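Home | Essays | Kitchen | About

In Praise of the Open Counter

I love a kitchen where everything stands out! Mugs on a mug tree, corn in a basket, plates on edge in a wooden rack, and the toaster oven right there with them. 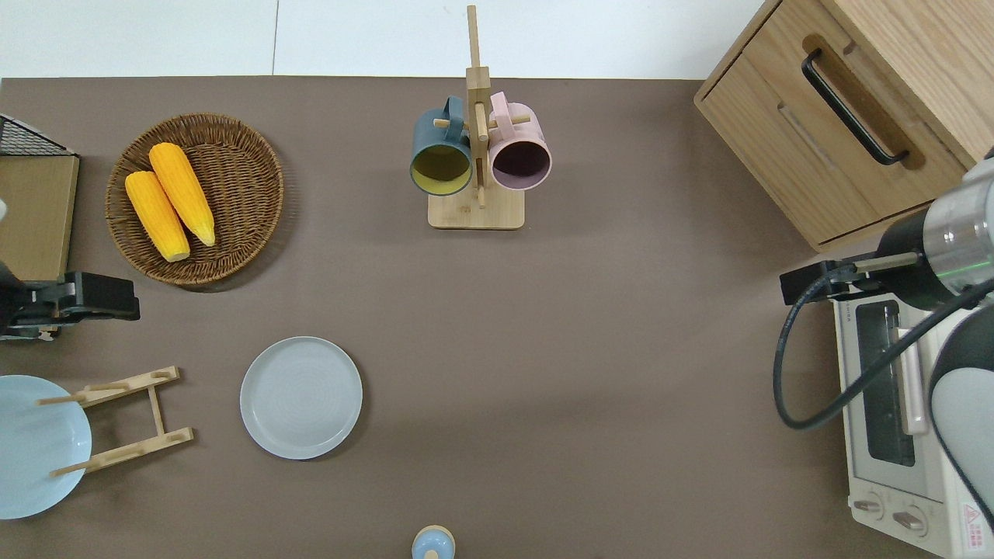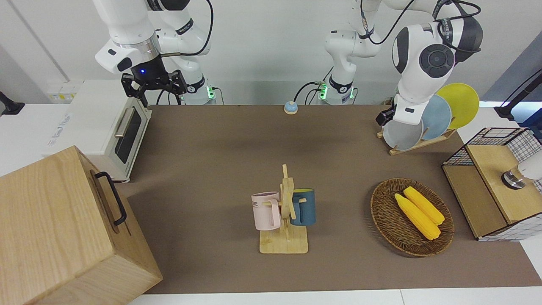 Cupboards make me forget what I own (I once bought 3 colanders). Leave the good colors out and you'll cook more, I'm sure of it. Dust? Wipe it. My own counter gets messy by November and I still wouldn't trade it.

We use cookies. Accept | Settings

© Ploltance | Contact | Back to top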